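# Nindanport harbour police and the staff party video: your questions answered

We have had a lot of messages about the clip from the Nindanport harbour police staff party, many of them asking the same things. The answers below are based on what the force has said in writing, what was said at the public meeting in the town hall, and the video itself. We will add to this page when there is something new to add.

## What is the video?

It is a phone recording, 34 seconds long, made at a leaving do for a senior officer at the Akbulut, a restaurant and bar on the quay. It shows a group of off-duty officers singing a reworded version of a well-known drinking song. The new words make fun of residents who have complained to the force about noise, parking and stolen outboard motors. Two streets are mentioned. One resident is described closely enough that people living nearby recognised her.

## When did it happen?

The party was in January. The clip was not seen outside the force until March, when it was posted to a local page and shared nearly 800 times before the page removed it. Copies are still going round.

## Who posted it?

We don't know. The force says it doesn't know either. The account that first put it up had no other posts and has been deleted.

Some readers have sent us names. We are not going to publish them. None came with anything to support it, and two of the people named were not at the party.

## Were the officers on duty?

No. The force checked its rota and says everyone who can be identified in the clip had finished their shift or was on leave. The party started at 7.30pm and the singing was recorded some time after 10pm.

Being off duty does not settle the matter. The force's own conduct rules cover behaviour outside work if it could damage public trust, and the inquiry is being run under those rules.

## Were they in uniform?

Most were in ordinary clothes. One officer is wearing a force fleece with the badge showing. The fleece counts as uniform, and wearing it in licensed premises without permission is a separate breach, although a minor one.

## Who paid for the party?

The people who went. Tickets were sold inside the station and covered the hot buffet and the first drink. A claim that the evening came out of the training budget was repeated at the town hall meeting, and the force has since published the invoice from the restaurant with the account details blacked out. It was settled from the social club's account, which is filled by staff subscriptions. 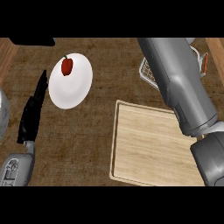
The social club does get one benefit from the force, the free use of a room at the station for its meetings. A councillor has asked for that to be looked at again, and it will be discussed with the rest of the estates budget in the autumn.

## Did the restaurant do anything wrong?

No one has suggested so. The upstairs room was booked privately and the staff were serving downstairs for most of the evening. The Akbulut has had a number of unpleasant reviews left by people who have never eaten there. The owners have asked us to say that they had no part in the singing and did not film it, and we are happy to do so.

## What happens to the officers now?

Five have been moved to duties away from the public while the inquiry goes on. They are on full pay. This is not a punishment and does not mean a decision has been made about them.

There are several possible results at the end:

- no further action
- advice from a line manager
- a written warning, which stays on file
- a final written warning
- dismissal, after a full hearing

Dismissal for something like this would be unusual, but it is open to the panel.

## Why hasn't the force named them?

Its policy is to name officers only if a case goes to a full hearing. Their names have been passed around online anyway, along with the wrong ones. We follow the same line as the force for now. If there is a hearing we will attend it and report what is said, names included.

## Who is running the inquiry?

An outside firm, Durkeck, which carries out workplace investigations for public bodies. The force first gave the job to one of its own inspectors, then changed its mind when it came out that he had bought a ticket for the party. He says he left before the singing. There is nothing in the clip to show otherwise.

Durkeck's fee has not been made public. We have asked for it under freedom of information and are waiting for a reply.

## Has the video been edited?

The version most people have seen has been cropped and has subtitles added by whoever shared it. Some of the subtitles are wrong. In the second verse the word shown on screen as "liars" is "lighters", a reference to the old barges moored by the fuel dock.

The force sent the longest copy it could find to Pelex, a company that examines recordings. Pelex reported that the sound and picture match and that nothing has been cut from the middle. It could not say whether the recording began earlier or went on for longer.

## Has anyone apologised?

The force has, twice. The first statement said it was sorry "if anyone was offended", and was widely disliked. The second, issued the week after, dropped the "if" and said the words of the song were disrespectful to people who had come to the police for help.

The resident described in the song has also had a letter and a visit. She has told us she does not want to be interviewed, and we would ask people to stop knocking on her door.

## How many complaints have there been?

The force had logged 76 by the end of April. It says 40 of those came from people with addresses in Nindanport or the villages on the estuary. The rest were from further away, mostly in the days after a national site picked up the clip.

## Can I still make a complaint?

Yes. You can do it in writing, by phone or at the station front desk, which is open from 9am to 4pm. You do not need to live in the town. Complaints about the video that arrive now will be added to the existing inquiry - you won't get a separate one, but you should get a copy of the findings if you ask for it.

If you think an old complaint of yours was brushed aside, say so clearly and give the reference number if you have it. The force has agreed to look again at closed cases from the two streets mentioned in the song.

## When will it be finished?

Durkeck was asked to report by the end of June. The force says it will publish a summary but not the full report. Any hearings would come later, probably in September, and would be open to the public unless the chair decides otherwise.

## Can I send you something about this?

Please do, using the contact form. Tell us whether you are willing to be quoted. Don't send copies of the clip, as we already have it.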